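Pre-purchase safety checklist, two-arm bench cell, Parkville
Walked through Feb 10, 2018, comments by Perrine Sabatier

Mathis asked for ticks and crosses he could staple to the capital request. He's getting ticks, crosses and me rambling, sorry Mathis. I've marked each line OK, FIX or BUDGET, and BUDGET means it isn't dangerous today but we'd be silly to buy the second cell without putting money against it.

1. Emergency stop within reach of the operator
OK. Red mushroom on the operator's side, works first press, latches properly. Forough tested it with both arms moving and again with them parked.

2. Second emergency stop at the door
BUDGET. There isn't one. With one cell I can live with that, but with two you'll have somebody at the far bench and the button on the wrong side of them. Pundham quoted $760 for the pair, wired in, and I'd take it.

3. Speed limit in teach mode
OK. Locked in the controller, password held by Xuelian. Please don't write it on the whiteboard again.

4. Floor marking around the reach area
FIX. The yellow tape has lifted near the sink side and I caught my boot on it twice. Re-tape before anyone else comes through. We have tape! It's in the grey cupboard.

5. Clear walkway behind the operator
FIX. I make it 700 mm at the narrowest point, with the pallet of Sescombe cartons pushed right up to the line. Move the cartons and it's fine. If the second cell goes where the drawing has it, though, we lose the whole walkway, so could someone please redraw that before we sign anything?

6. Pinch points labelled
BUDGET. The fingers don't look like much but they've got plenty of linkage to catch a glove in. Labels are cheap, and I've put in for a sheet of 50. Same goes for a proper glove policy, which costs nothing and which we've been meaning to write since November.

7. Cables and strain relief
FIX on the left arm, OK on the right. The clip at the base of the left one is loose and the cable moves more than I'd like when the arm swings out. Zlata reckons it's a five-minute job. I've left it open until she's had her five minutes.

8. Fasteners checked and torque-marked
OK. Paint marks all lined up on the mounting bolts. The small screws on the grippers don't get paint marks and probably should. Add to the monthly sheet.

9. Power isolation and lockout
OK. One lockable switch, padlock and tag hanging beside it. For two cells we need two switches. I know the supplier said they can share one – I don't want them sharing one. Imagine Forough with her hands in the left cell while someone wakes up the right.

10. Work surface condition
OK, with a grumble. It's solid and level, but it marks easily and needs a good wipe. Ask Polák whether the replacement top comes in something that hides it better before we order two.

11. Spares on the shelf
BUDGET. We have one set of fingertips and that's the set on the machine. Tips are $39 each from Polák and they're the first thing to wear. I'd carry a full set per cell. Every time we've waited on a part the whole job has stopped, and that's dearer than any fingertip.

12. Asset tags and paperwork matching
FIX. The binder's still got the old arm numbers in it. Xuelian is retyping the register this week, and the insurer will want it to match before they quote on the second cell.

13. Items approved for handling
OK for what we do now. Kitchenware only, nothing with a blade, nothing filled. If sales promise anybody a full-teapot demo I'd like to hear it from them first, as that brings in splash guards and a drain tray and neither is in the request.

Overall: happy for the existing cell to keep running once items 4, 5, 7 and 12 are closed. Not happy to sign for the second until the walkway drawing comes back and the isolation switch is on the quote. Send me the revised one and I'll turn it around the same day.

Last thing, Mathis, on the test pieces line in the budget. You had it down as "misc" and I'd rather it was spelled out, so we don't argue over it later. Awkward shapes are what we should be paying for, like the black kettle, with that tall arched handle standing well up over the lid and a stubby spout poking out the side. A box of identical plastic tumblers would be cheaper and teach us very little. Put down a proper amount and I'll go shopping myself.

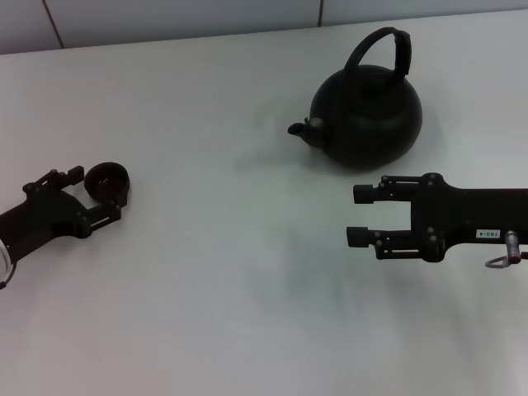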